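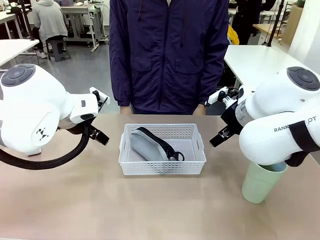
Team Lerndaten & Manipulation — Projekt Jeven

Lesezeit: 3 Minuten

Liebe Dilani,

du hattest um einen Zwischenstand gebeten, bevor die nächste Rate freigegeben wird, also schreibe ich einfach mal runter, wo wir stehen. Die Tabellen mit den Kosten hängen wie immer separat dran, hier kommt nur der erzählte Teil.

Das Wichtigste zuerst: Wir haben 3.000 brauchbare Demonstrationen im Kasten! Im November sah das noch ganz anders aus, da haben wir mehr Zeit mit dem Kalibrieren der Greifer verbracht als mit Aufnahmen, und ich hatte ehrlich gesagt schon einen Entschuldigungsbrief an dich im Kopf. Inzwischen läuft der Betrieb an acht Tagen im Monat fest durch, den Rest der Zeit brauchen wir für Durchsicht und Training.

Zu den Aufgaben. Insgesamt haben wir jetzt 52 verschiedene Gegenstände im Katalog, und der weiße Korb mit den Löchern ist unser treuester Begleiter geworden. Die Schuhe sind dabei die Diven. Ein Becher ist ein Becher, den greift man oben oder an der Seite und fertig. Ein Schuh dagegen liegt mal auf der Sohle, mal auf der Seite, mal quer im Korb, das Obermaterial gibt nach, und an der Schlaufe hinten kann man ihn fassen oder eben auch hängen bleiben. Der grau-schwarze auf dem Foto gehört zu den schwierigeren Fällen, gerade wenn er so schräg im Korb liegt. Wir wollten am Anfang nur mit starren Teilen arbeiten, aber Eltier (unser Trainingscode, du erinnerst dich) lernt an den weichen Sachen einfach mehr. Deshalb haben wir den Anteil der Schuhaufgaben im Plan hochgesetzt — ich hoffe, das ist für euch in Ordnung, am Budget ändert es nichts.

Was gut klappt: das Aufnehmen mit beiden Armen. Die Leute am Tisch haben sich richtig eingespielt, und der Wechsel zwischen zwei Durchgängen geht flott. Jeder Durchgang bekommt gleich danach in Clisix eine Note, und wer aufgenommen hat, darf seine eigenen Aufnahmen nicht bewerten. Das gab anfangs Gemurre, aber die Noten sind seitdem viel einheitlicher.

Was weniger gut klappt: die Vielfalt der Startpositionen. Menschen legen Dinge furchtbar ordentlich hin, auch wenn man sie bittet, es nicht zu tun. Beim Durchsehen hatten wir ganze Serien, in denen der Gegenstand praktisch gleich lag, und ein Modell, das damit trainiert wird, lernt dann eben genau diese eine Lage. Wir ziehen die Startlage jetzt aus einer Zufallsliste, und der Korb wird vor jeder Serie gedreht oder verschoben. Die alten Serien behalten wir, sie zählen im Training nur weniger.

Dann noch die Kabel. Ja, schon wieder. Die Zuleitungen zu den Greifern hängen in einem Bogen unter den Armen, und bei weit ausholenden Bewegungen ziehen sie manchmal. Wir haben dadurch sieben Serien verworfen. Die Firma Joly hat uns eine andere Führung angeboten, das Angebot liegt bei den Anlagen. Ich würde es gerne annehmen und aus dem Posten Kleinmaterial bezahlen, brauche dafür aber dein Okay.

Als Nächstes steht der Vergleich an, auf den alle warten: ein Modell nur mit den starren Teilen, eins mit allem, und beide müssen an Gegenstände ran, die sie noch nie gesehen haben. Ich habe eine Vermutung, wie das ausgeht, die behalte ich aber lieber für mich, bis die Zahlen da sind. Parallel schreiben wir die Anleitung fürs Aufnehmen sauber auf. Bisher steckt viel davon in den Köpfen, und neue Leute brauchen zu lange, bis ihre Durchgänge gute Noten bekommen.

Wenn du mal wieder in der Nähe bist, komm gern vorbei und setz dich selbst an die Steuerung. Zur Kabelfrage reicht mir eine kurze Mail.

Viele Grüße aus dem Labor

Stand: 20. April 2025

Kontakt | © Team Lerndaten & Manipulation | Nach oben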